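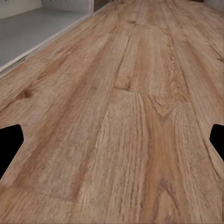
**Why do trees have rings?**
Because a tree grows a new layer of wood under its bark every year. Pale wood in spring, when it grows fast. Darker wood in late summer, when it slows down. One pale bit plus one dark bit = one year.

So count the dark rings on a stump and you get its age! The old oak at Plarkgate had 414. Took Yanling Li all morning, she lost her place at 200 and had to start agian.

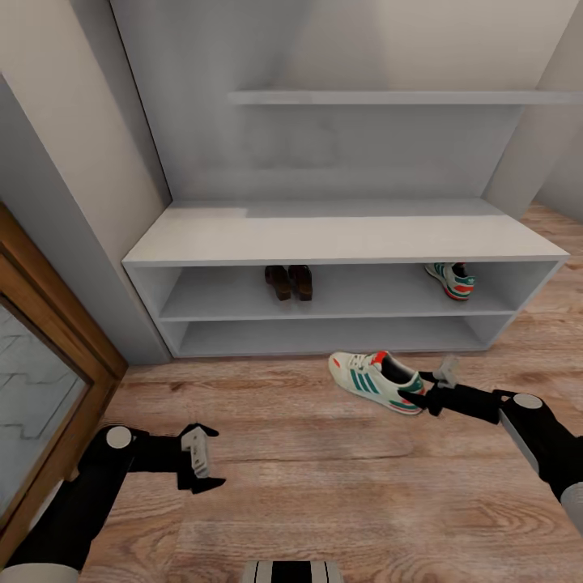 Fat rings mean good years, lots of rain and sun. Thin rings mean hard ones. Dry summer maybe, or hungry caterpillars eating all the leaves.

Saw a trunk the long way and the rings turn into stripes and wiggles. Thats called grain. Knots are where branches used to join on.
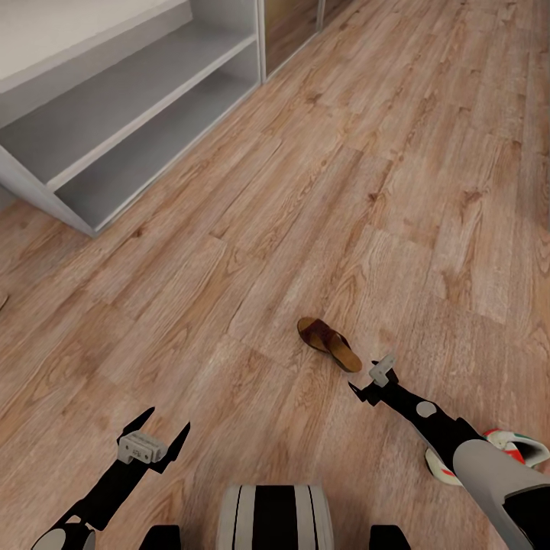 *Wavy grain and dark knots on a floor.*

Try it: find 2 logs, count both. Which is older? Careful, the fatter one isnt always the winner.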